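Category: Research Software / Indoor Navigation / Simulated Homes

Andis Household Simulator, Research Edition

Andis is a simulated home for training and testing mobile robots on long household errands. It was developed at Rilau by Ostap Shevchuk and Hạnh Lò as the test environment for the Mạc memory method, and it is now supplied as a separate package. The license covers the simulator, the house layouts, the evaluation scripts and the logs from the original study.

Each layout is a furnished house with connected rooms, hallways and hinged doors. Furniture and large objects are placed by a seeded generator, so a mailbox can end up indoors next to a refrigerator. The policy is given no prior knowledge of what belongs in which room and has to find out by looking.
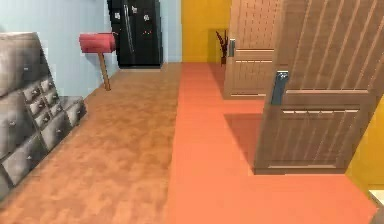 Hallway view with chest of drawers, mailbox and refrigerator on the left and two open doors on the right.

The Mạc method stores a short list of landmarks as the robot moves. An entry holds an appearance code, an estimated position and the step at which it was last seen. When the robot is told to return to an object, it searches the list before it searches the house. Entries that are contradicted by a new view are lowered in weight but kept — deleting them outright caused the robot to revisit rooms it had already cleared. 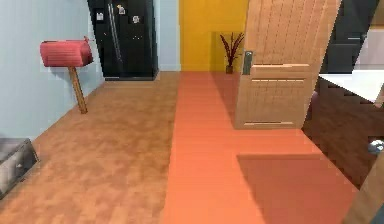

Position error is corrected each time a stored landmark comes back into view. The correction uses bearing and apparent size only. No depth channel is required, although one can be turned on in the configuration file. Layouts ship in 24 variants, 14 for training and the remainder held out. The two sets share object models but no floor plans.
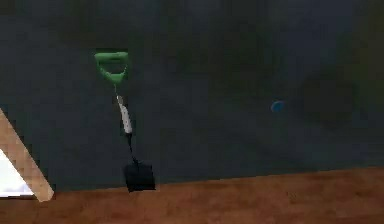
Sparse views are the hardest case for any landmark method, and the held-out set has plenty of them. A long stretch of plain wall offers few features to match. Where an object such as the snow shovel stands against a dark wall, its green handle usually yields a stable code, while the black blade is often merged with the background. Denise Pickering's analysis of the logs found that most false matches in these views came from soft dark patches on the walls. The current release applies a contrast threshold before an entry is written to the list.

In the held-out layouts, Mạc completed return errands in 11 percent fewer steps than the same policy without a landmark list. The gain was largest on routes crossing three or more rooms. On single-room errands there was no measurable difference.

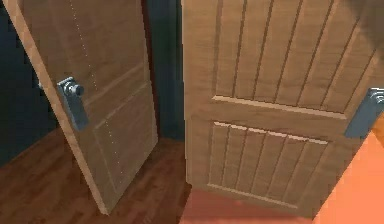
Doors are treated as movable landmarks. The hinge position is stored as fixed and the door angle is estimated again on every pass. Early builds stored the whole door as one rigid object, and a door left at a new angle could shift the position estimate by nearly 3 feet. Tín Vương rewrote this part of the code in October, and logs made before the change should not be compared with later ones.

Supplied with the package:
Simulator and layout generator
Mạc reference policy with trained weights
Evaluation scripts and baseline logs
Configuration guide

Multi-floor layouts and moving people are not supported. Orders and license questions go to Lộc Đào at the Tarkiscombe office.

Page revised 6/16/22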